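The Return of the Mixed Table

For a generation, the matching dinner service was the standard wedding gift, and the standard regret. Twelve settings were bought, six were used, and the remainder waited in a cabinet for guests who never came. Retailers now report a steady move toward tableware sold by the piece.

Evetti, which opened its Gundside showroom in June, carries 700 individual items and no boxed sets. Customers are invited to build a place setting on a bare table before they buy, and to combine materials freely. The company states that 37 of its plate designs were chosen for the way they stack beneath bowls from other makers.

The practical case is a strong one. A broken plate in a matched service leaves a gap that may be costly to fill. A broken plate in a mixed cupboard is replaced with whatever the household likes at the time. Storage also becomes simpler, as a family of four seldom needs more than two bowls per person.

Color requires some care. Designers at Campos advise starting with one family of tones - greens and blues are forgiving - and adding a single neutral piece with some texture to it.
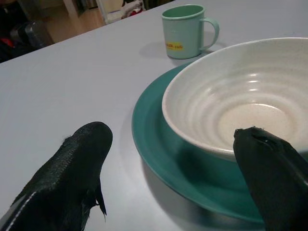
Weight should be considered as well. A deep ceramic bowl is pleasant to eat from but tiring to carry when full, and a plate beneath it gives the hands a wider edge to hold. Plastic mugs remain a sensible choice for children and for meals taken outdoors.

The Urkeck Design Fair will devote a hall to mixed tableware this fall, with 100 exhibitors expected. Doors open on 5th October.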